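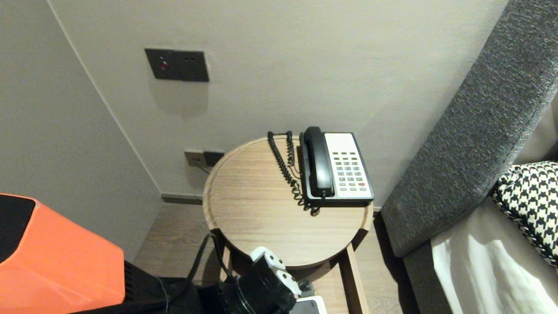

Every Skimside owner asks the same question sooner or later, and a reader in Amton put it better than our old manual did: if the thing is meant to be left alone, why does it come with so many pages? Fair point. Most of the pages concern the first evening. After that, the dehumidifier wants very little from you beyond a bucket emptied and a filter rinsed, and it will complain if it gets neither.

Section 4. Placing and Starting Your Skimside

4.1 Before you plug anything in

The Skimside travels upright. Couriers know this in theory. If the carton reached you on its side, stand the unit up and leave it switched off for 90 minutes so the compressor oil can find its way home. If you have no idea how it traveled, assume the worst and wait.

While you are waiting:

1. Remove the tape from the louver, the bucket and the rear grille. There are 4 strips. The last one is under the bucket handle and has been under the bucket handle since we started making these.
2. Slide the bucket out and take the foam block off the float. A float with foam under it believes the bucket is full, and no amount of button pressing will change its mind.
3. Push the bucket back until it clicks.
4. Keep the carton if you have an attic. You will want it when you move, and you will have thrown it away the week before.

4.2 Choosing a spot

Put the unit on a hard, level floor with a clear hand's width behind it and nothing above the louver. It pulls air in at the back and blows it out at the top, so a curtain on either side of that arrangement turns an appliance into a noisy ornament.

Plug it straight into a wall outlet. Choose one you can reach without moving furniture, as the plug is the only true off switch. The button on the panel is more of a suggestion.

CAUTION: Do not use an extension cord, a power strip, or that adapter from the kitchen drawer. Do not run the cord under a rug. Do not stand the unit on a table, however sturdy the table looks. A full bucket is heavy and comes out forward.

NOTE: Close the windows. We mention it only on account of our mailbag. With a window open, the Skimside will attempt to dry the county.

4.3 First run

1. Plug in. The panel lights up and the unit beeps once.
2. Press MODE until the drop symbol shows.
3. Set the target with the arrows. The middle setting suits most bedrooms and living rooms. The lowest is for laundry and for people who enjoy static.
4. Wait. The fan starts right away, the compressor a few minutes later, with a thump. The thump is normal. Repeated thumping is section 7.
5. Leave it running overnight with the doors to the room shut.

Do not judge it by the bucket after one hour. A room that has been damp all winter has water in the walls, the sofa and the books, and it gives them up in its own order. Expect the bucket to fill quickly at first and then slow down.

4.4 Continuous drain (optional)

The Graltix hose kit is sold separately, for which we apologize in advance. It lets the unit drain by itself into a floor drain or sink lower than the outlet.

1. Switch off and unplug.
2. Twist out the rubber plug at the back and put it somewhere you will remember.
3. Push the Graltix hose on fully and tighten the collar by hand. Pliers crack it.
4. Run the hose downhill all the way. Water has never been talked into climbing.

4.5 The filter light

The amber light comes on after 3,000 hours of running. It counts hours and knows nothing about dust, so if you own a long-haired dog - or live near the Ogola road in June - check the filter sooner. Rinse it in lukewarm water, let it dry flat, and refit it with the tab facing you. Hold RESET until the light goes out.

If the light returns the same day, unplug the unit, wait a minute, and repeat the reset. If it returns again, go to section 7.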